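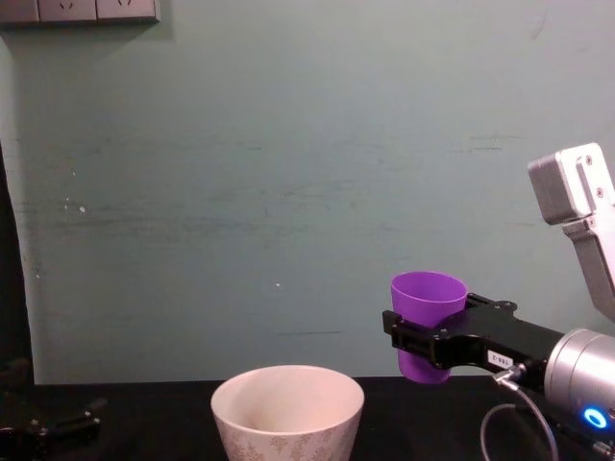
The Kistano is a hollow-body electric guitar made in Flarkmont by the small workshop of Erdal Bozkurt, and it is best known for its mellow, slightly woody voice – the sort of sound that sits very nicely behind a singer. It has a maple top and back, a bolt-on neck, and a rather generous body that takes a little getting used to if you have only played slimmer guitars.

Bozkurt began with repairs, mostly on old archtops, and the first Kistano grew out of a neck he had lying on his bench one February. Early guitars carried a single pickup near the neck. Players kept asking for more bite, so a bridge pickup was added, along with a three-way switch and a second tone knob.

The fingerboard has a 12-inch radius, and the factory strings run from 10 to 54, a heavier low string than many people expect, though it does hold its pitch well in dropped tunings. A longer-scale version, the Bakilana, shares the same body and is much loved by baritone players.

See also: Bakilana; Istivton (amplifier)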